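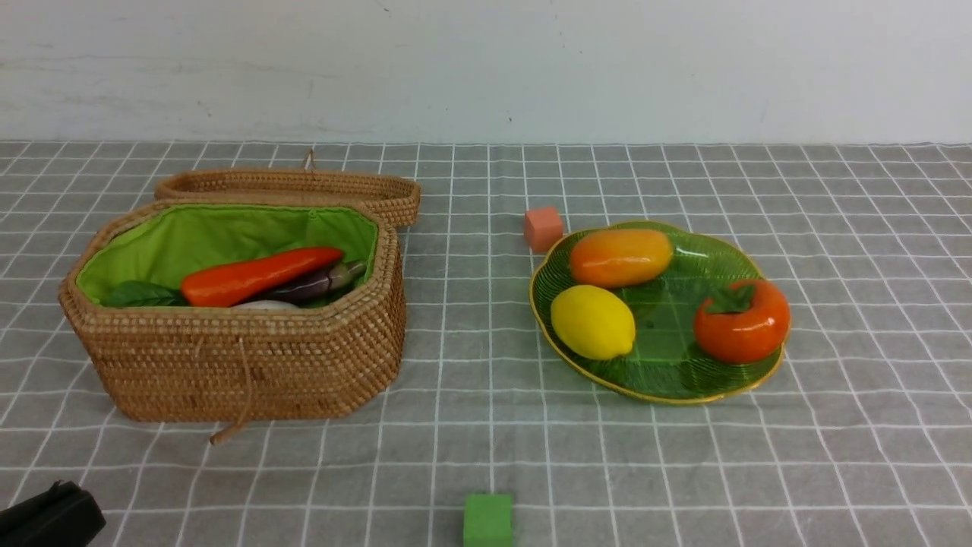
Jarman Technical Publications
Service Manual Editor, Skenov Machinery

Section 2. Setting Up the Peltel Flex Tester

The Peltel bends finished shoes and sole samples over and over to show where they crack. Read this section all the way through before you connect power. The tester must be set up by a person trained on bench machinery.

2.1 Placing the machine

1. Choose a level floor that does not shake when nearby presses are running.
2. Leave enough room behind the cabinet to open the rear door all the way.
3. Lower the four feet until the casters are clear of the floor.
4. Put a level on the top plate, front to back and then side to side. Adjust the feet and tighten the lock nuts.
5. Remove the red shipping bar from the drive arm. Keep the bar. You will need it if the machine is moved again.

CAUTION: Do not switch on the machine with the shipping bar in place. The drive belt will burn and the motor may be damaged.

2.2 Connecting power

1. Check that the supply matches the rating plate on the rear door.
2. Make sure the main switch is at OFF and the emergency stop is pressed in.
3. Plug in the supply cord. The outlet must be grounded.
4. Turn the emergency stop to release it, then turn the main switch to ON. The counter shows zeros.
5. Press JOG once. The drive arm should move toward you. If it moves away, switch off and have an electrician swap two of the supply wires. 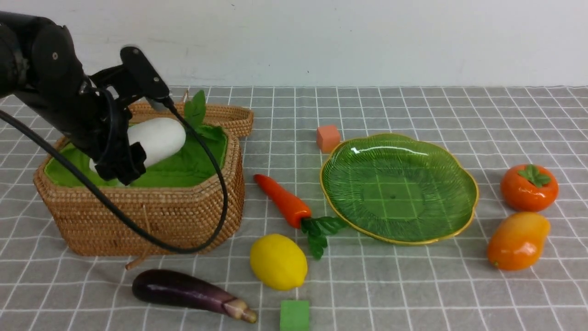
Clamp alignment decides whether both sides of a shoe are bent by the same amount, so check it before every new batch. Set the stroke to its lowest point with the handwheel and lay the steel gauge across the front and rear clamps. 

2.3 Mounting a shoe

1. Fit the last that matches the shoe size. Push it in until the heel seats.
2. Mark the flex line on the sole with chalk.
3. Place the toe in the front clamp with the chalk line over the edge of the flex plate.
4. Tighten the front clamp by hand, then a quarter turn with the wrench.
5. Close the rear clamp on the heel in the same way.
6. Turn the handwheel through one full stroke. The shoe must bend at the line and must not slip.

NOTE: For soft soles, use the wide flex plate (part 398). The standard plate can leave a dent that looks like the start of a crack.

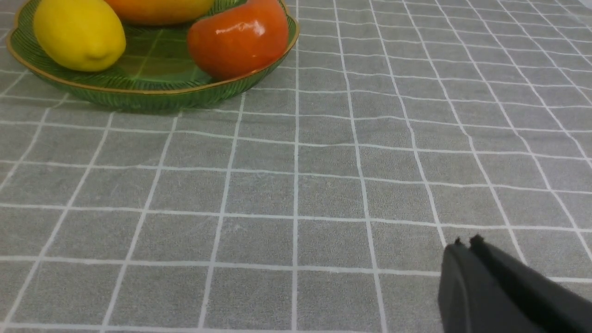

2.4 First run

1. Close the guard. The green lamp comes on.
2. Set the counter to 1,000 strokes and the speed dial to LOW.
3. Press START and stay at the machine. Listen for knocking or scraping.
4. When the counter reaches the set number, the drive stops with the arm raised. Wait until the arm is still before opening the guard.
5. Check the clamp screws and tighten any that have worked loose.
6. Wipe rubber dust off the slide rails with a dry cloth. Do not use compressed air.

CAUTION: Opening the guard stops the drive but does not cut power to the cabinet. Turn the main switch to OFF before changing a last or a flex plate.

If the counter stays at zero while the arm is moving, the stroke sensor is too far from the drive wheel. See Section 5, Stroke Sensor Adjustment.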